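Gripper reopens right after closing on a soft object

Fuad Habte
I'm running a pick policy through Kulamex on a single arm with a wrist camera. With rigid blocks it's fine. With the plush banana it closes, then sends an open command 10 steps later. The action chunk is 80 steps. Same checkpoint, same table.

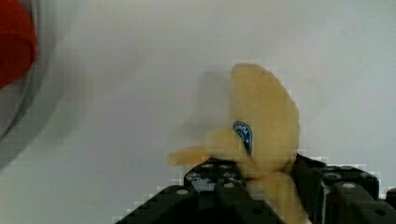
The grasp check compares finger width to a fixed threshold, and I haven't touched that value. Do I need more demos, or is this a config thing?

Tsion Gebretsadik
Config. Soft things compress, so the width drops under the threshold and the check reports a miss. Use motor current for the check, or lower the width limit for that object. Log both for a few picks first - you'll see which one separates cleanly.

Vasilică Bratu
had this in November, retrained on 1,282 episodes and it didn't help

Lemlem Endale
What Tsion said. Also look at the retry node, it can override the policy in the middle of a chunk.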